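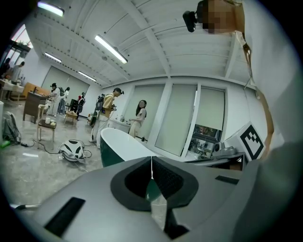

Home Cleaning Kitchen Garden Money Savers Contact

Getting limescale off the bathroom without wrecking it

Hard water here. Very hard. If you're in the same boat you'll know the white crust round the taps, the chalky line on the bath, the shower that sprays sideways. Quick guide, written between jobs, so excuse the typing.

What you need

White vinegar, the cheap clear stuff, 500 ml does a normal bathroom. Citric acid powder if you can get it. Old toothbrush. A few rags. Sandwich bags and elastic bands. Rubber gloves. Washing up liquid. Bicarb of soda for the plughole, optional.

Before you start

Find out what your surfaces are made of. Vinegar and citric acid are fine on glass, glazed ceramic and good chrome. NOT fine on marble, limestone, travertine or old enamel. Also not great on gold or brass finish taps, the coating comes off. Ask me how I know. If in doubt do a tiny patch behind the toilet and leave it 2 minutes.

And never, ever mix vinegar with bleach. Open a window, put the bleach in another room, done.

Taps

Soak a rag in vinegar, wring it so it isnt dripping, wrap it round the base of the tap. Elastic band to hold it. Leave 25 minutes. Take off, scrub with the toothbrush, rinse, dry with a clean rag. Drying matters more than people think. Water left sitting is where the next lot of scale comes from.

Spout end: sandwich bag, inch of vinegar in it, band it on. Same time. If the little mesh bit unscrews, take it out and drop it in a cup of vinegar instead. Put the plug in first or it goes down the hole.

Shower head

Unscrew if you can. Bowl of warm water, two spoons of citric acid, leave it an hour. Can't unscrew it? Bag and band again. Poke the holes with a cocktail stick after, then run it hot for a bit. Saqib Memon wrote in to say a baby bottle brush is good for the wider ones. Not tried it.

Floor

Dust and hair up first, always, before any water goes near it. Wet hair on a tile is a misery and it sticks in the grout. Vacuum with the hard floor head, go right up to the side of the bath and behind the toilet. A metal tube with a black floor nozzle like the one lying on the tiles there does it fine, no need for a special tool. Then warm water and a drop of washing up liquid, mop wrung nearly dry. No vinegar if it's real marble! Marble-look ceramic can take it, real stone goes dull and you can't wipe that off. Not sure which you've got, treat it as stone.
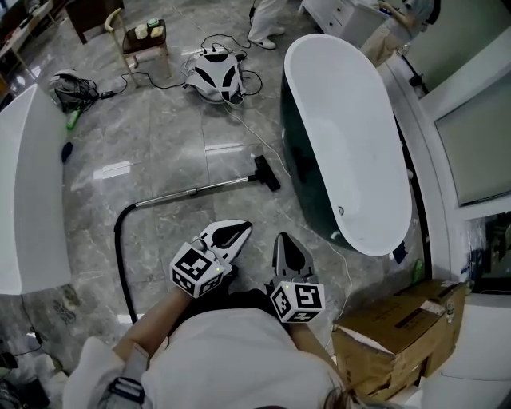 Scale on floor tiles mostly turns up along the bath, where drips land and dry. On glazed tile use weak citric acid, one teaspoon to a big mug of warm water, dab on with a rag, five minutes, wipe, rinse twice. On a shiny grey marble-patterned floor like this one every smear shows, so buff it with a dry cloth straight after and work backwards towards the door. Knees on a folded towel.

Bath and basin

Plastic bath: vinegar on a rag, laid along the line, ten minutes. No scouring pads. Basin the same unless it's stone. Overflow hole gets forgotten, toothbrush in there.

Glass screen

Warm vinegar in a spray bottle, bottom to top, wait, wipe, rinse. Squeegee after every shower from then on. Zubaida Hashmi asked if lemon works. Yes but slow, and you need a lot of lemons.

Keeping it off

Dry the taps at night. Takes a minute. Shower head every couple of months, more often in June when everyone's showering twice a day. Will add a bit on kettles when I get time.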